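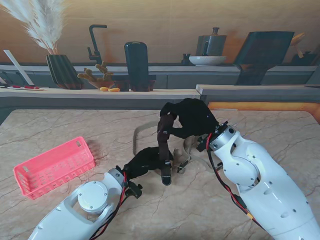

Guantes Dronach para mano robótica - dos estrellas, y voy deprisa que tengo el taller parado

Compramos un juego para las manos de nuestros dos brazos. Tarea: coger cinturones y dejarlos enrollados. Nada raro. La web de Dronach promete 2,000 ciclos de agarre antes de cambiar la tela. Bueno. A los 80 ya teníamos el primer fallo serio.

Lo bueno primero. Agarran. Con la goma de antes (unas fundas Wedon, baratas) el cinturón trenzado se nos escurría cada dos por tres, y con estos la trenza se queda donde la coges. Se ponen en un rato, los dedos entran justos pero entran. El tacto es como de cepillo, muy tupido.

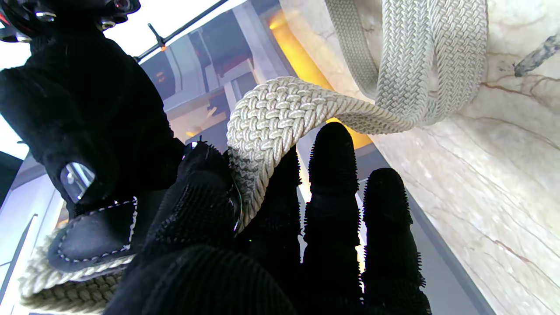 Ahora lo malo. El pelo se mete entre los cordones de la trenza y no suelta. Abres la mano y el cinturón se viene detrás. La primera vez pensé que era cosa mía, que había puesto mal la apertura. No. Repetido con la apertura al máximo, mismo resultado. Y claro, el brazo sigue con su programa creyendo que ya ha soltado, sube, el cinturón se tensa y si el otro brazo tiene la otra punta cogida pues ya está el lío. El domingo acabamos con una parada de emergencia y una hebilla volando. No le dio a nadie pero pasó cerca de la cara de Fumiko Ebihara, que estaba con el portátil al lado. Desde entonces gafas todos y nadie a menos de un brazo de distancia con la máquina en marcha. Tendríamos que haberlo hecho antes, lo sé.

Segundo fallo, y este me preocupa más: el guante tapa. Con la funda puesta el sensor de fuerza nos lee menos de lo que hay, y el límite de seguridad salta tarde. En el manual ni una palabra. Lo medimos sin guante y con guante, mismo programa, y la diferencia está ahí. Si vais a usarlos, bajad el límite ANTES de la primera prueba, no depsués como nosotros.

Escribí a Siltodberg, que es quien los distribuye aquí. Contestaron a los tres días que el producto es "para objetos rígidos". Pues ponedlo en la caja. En la ficha sale la palabra textil bien grande.

Con cinturones de cuero liso, bien, sin enganches. Cuerda, punto, trenza, nada de nada, ni lo intentéis. Con bolsas no he probado.

Arreglo provisional: pelo recortado en las yemas con maquinilla, y un giro de muñeca pequeñito al abrir. Mejora bastante, aunque todavia se engancha alguna vez. Un compañero me habla de los Acheampong, lisos por dentro de los dedos, llegan en julio. Si duran 1,000 ciclos sin sustos me doy por contento.

Dos estrellas por el agarre. El resto, a devolver - si es que me aceptan los recortados.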